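Clarholm opens its kitchen lab for a morning of dishes and robots

BRISTSTEAD -- I've written plenty of announcements for Clarholm over the years, and most of them were about things you'd have to take my word for. So I'm very happy to report that this March we opened the door of our kitchen lab on Palacios Street and let people come in and watch the robot work on the dishes for themselves!

We had 110 visitors between nine in the morning and lunchtime, which is a lot for a building with one coffee machine. There were families, two engineering classes from the college, a handful of restaurant owners, and a very patient group from the Briststead senior center who got the best spots because they showed up first. We let people in by groups, gave each group 30 minutes, and then had to gently move them along (sorry to the gentleman in the green cap -- please do come back).

The kitchen is a real one, with a sink, a counter and a dishwasher you could find in any apartment in town. We picked it that way on purpose. Our robot, Brikent, has two arms and stands on its own feet at the counter, and we want it to learn its way around the kind of room people already have.
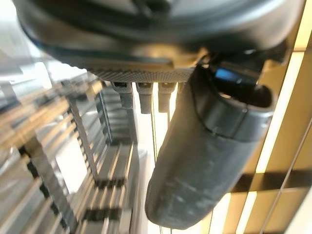
Close in on Brikent's gripper hardware during the open morning at Clarholm.

Our lab manager, Hanan Khalaf, ran the demonstration and answered questions the whole time, and I don't think she sat down once. The first question in nearly every group was why anybody would teach a robot to do dishes when dishwashers already exist. Hanan loves that one. "The machine does the washing," she told them. "Somebody still has to stand there and move every plate, and that's the part people complain about at my house."

She also talked about what makes the job hard. Plates are slick, wire racks are full of gaps, and shiny metal throws reflections all over the place. A person reaches past all that without thinking. A robot has to work it out, and Hanan told every group to expect slow going and the occasional do-over. I liked that she said it up front. One of the college students asked for the number of practice sessions so far, and she had it ready: 339, all logged, good ones and bad ones alike.
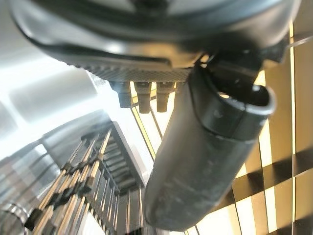 The gripper finger at work, with a metal wire rack behind it.

I should say something about the kids, who asked the best questions of the day. Does it get bored? Can it do pots? What happens if it drops one? (No; not on the program yet; we keep a broom in the closet.) A girl of maybe seven wanted to know if it could put things away on the high shelf, and Hanan wrote that down in her notebook, so who knows what you've started there, kiddo.

The restaurant folks were more interested in the practical stuff -- how much floor it needs, who fixes it, what it would cost. We don't have a price to share and we're not taking orders. Brikent is a research project, and the point of the morning was to show our neighbors what goes on behind the door and to hear what they'd want from a machine like this. 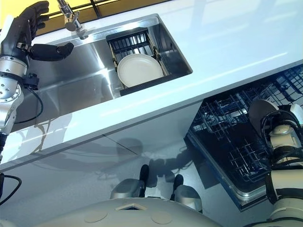 Brikent at the kitchen sink, a plate in the dish rack and the dishwasher open alongside.

We got a lot of that, by the way! Our comment box was stuffed by the end. People asked for laundry, for litter boxes, for somebody to reach the smoke detector. Several visitors told us they'd want it to be quieter, and a few said they wouldn't want it in the house at all, and we read those cards just as carefully as the others.

The plan is to hold 2 more open mornings at the lab this year, with smaller groups and more time for each one. Admission will be free again. School and community groups can ask for a spot now by calling the front desk at Clarholm or stopping by in person, and if you need step-free access, let us know and we'll have the side entrance open for you.

Reporters who'd like to visit or talk with Hanan Khalaf can reach her through the same front desk. Mornings are best, as she's usually in the kitchen after lunch.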